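Review: Nollell four-bay produce display stand
Thursday, January 14, 2021
Reviewed by Fahad Virk

Supplier: Drivska
Price paid: £195, stand only
Bays: 4
Rating: 4 out of 5

The Nollell is a wooden produce stand sold for shop training rooms, play shops and window displays. Ours came flat in two cartons and took one person just under an hour to put together. The instructions are clear apart from step 9, where the drawing shows the dividers the wrong way round. Fit them with the chamfered edge up.

Construction is sound. The joints pulled up square with the fixings supplied and no glue was needed. There is slight play in one divider, which I cured with a strip of felt. The finish is a light tan with a black trim along the lower front edge. The trim is the part most likely to be knocked by feet and trolleys, and a dark colour is a sensible choice there.

The front below the bays is made up of three panels styled like drawers, each with horizontal slots. Note that there are three panels to four bays, so the vertical lines do not match up. Some buyers will mind this. Selvaraj Ekanayake, who ordered the stand, did not notice until I pointed it out.

Bay size is the main thing to check before ordering stock. Long items suit it best. Bitter gourds stack in diagonal rows and hold their position well. Napa cabbages use up space quickly and are awkward to arrange, and a bay of them never looks tidy. Tomatoes can share a bay if they are packed towards the front with something else behind them.

The stand is sold empty. We filled it with imitation produce from Bepari, bought separately. The gourds are the best of the range, with a matt, warty skin. The tomatoes and cucumbers are too shiny for my taste - fine at a distance, less so close up. The spring onions are sold as a bundle. 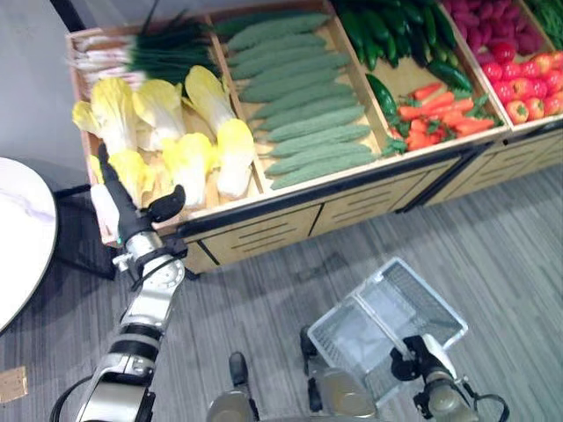
The stand stocked with imitation vegetables, bitter gourds in the second bay.

Against the Groltano stand we used before, the Nollell is heavier and stiffer, and its dividers are taller. The Groltano has castors, and I miss them. Moving the Nollell when stocked is a job for two people - empty the bays first if you are on your own.

One mark lost for the divider and the error at step 9. Spare dividers can be ordered from Drivska, with the next delivery due in April.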